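Setting Up Your First Two-Arm Task in Tillman

6 min read

If you've just signed up for the Tillman simulation kit, welcome! I've been using it at Flistcombe since April, mostly to rehearse jobs before we let them anywhere near our real arms, and I wish I'd had a page like this one on my first afternoon with it. The manual is good, but it's written for people who already know where everything lives. So put the kettle on and we'll go through the sorting starter together, the one with the ball and the trays, which is also the one that comes with the free trial.

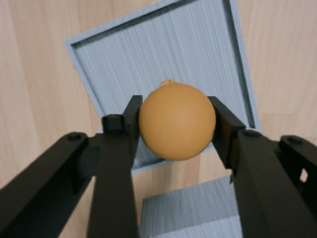
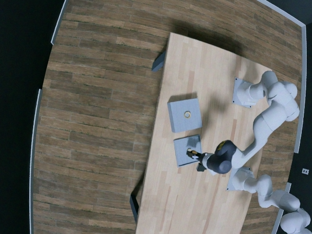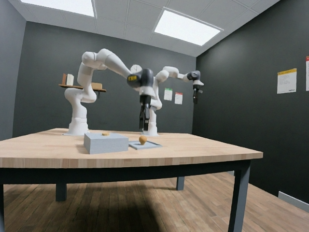

All three are from the sorting starter, with the ball in the gripper in the first.

Step one: load the room

Open the starter from the Projects menu and choose the two-arm version. There's a single-arm version as well, and I'd leave that alone for now, as you'd only have to redo your camera settings later on. The room takes a little while to load the first time (mine took nearly 40 seconds on an oldish laptop) and much less after that. While you're waiting, give the project a proper name. Mine was called "test" for weeks and so were several others, and poor Rungnapa spent a whole morning opening the wrong ones.

Step two: place your cameras

You'll want 3 views to begin with. Put one close in behind the fingers, one high up looking down over the table, and one further back so you can take in both arms at once. The close view is my favourite for checking a grip - you want to see a pad on each side of the ball, near its widest part. The high view is better for judging whether an arm is going to sweep across something it shouldn't. Save each one with the little star button before you move on, or they'll go back to the defaults when you close the window.

Step three: teach the pick

Select the first arm and drag its wrist until the gripper is hanging over the ball, with the fingers pointing down. Lower it slowly using the arrow keys. I know the mouse feels quicker, but it's very easy to overshoot and end up with your fingers halfway into the tray. Close the gripper until the contact light comes on, and then press Record Pose.

Now lift, and record a second pose well above the rim of the tray. Phúc Phùng, who runs our training days, likes to add another pose in between so the arm rises straight up before it heads off anywhere, and I've come around to his way of doing it.

Step four: park the other arm

Send the second arm out to one side and record that pose too. If you skip this, Tillman leaves it wherever it was last, and you may get a collision warning that takes ages to track down.

Step five: run it

Press Run, and watch it once at half speed before you try it at full. After that, use Batch to repeat the task with the objects shifted a little each time. I usually do 134 runs overnight, for no better reason than that it fits neatly before the morning backup, and read through the failures over breakfast.

Is it worth paying for?

For us, yes. The grip settings are sensible straight out of the box and the colour labels on the pose list are a real help. The batch report is a bit of a jumble, though, and exporting it to a spreadsheet still drops the headings. If you only have one arm and a simple job, the trial will probably do you fine.

Last updated 20 May 2025. The export fix is meant to be in the next release, and I'll change the last section once I've tried it.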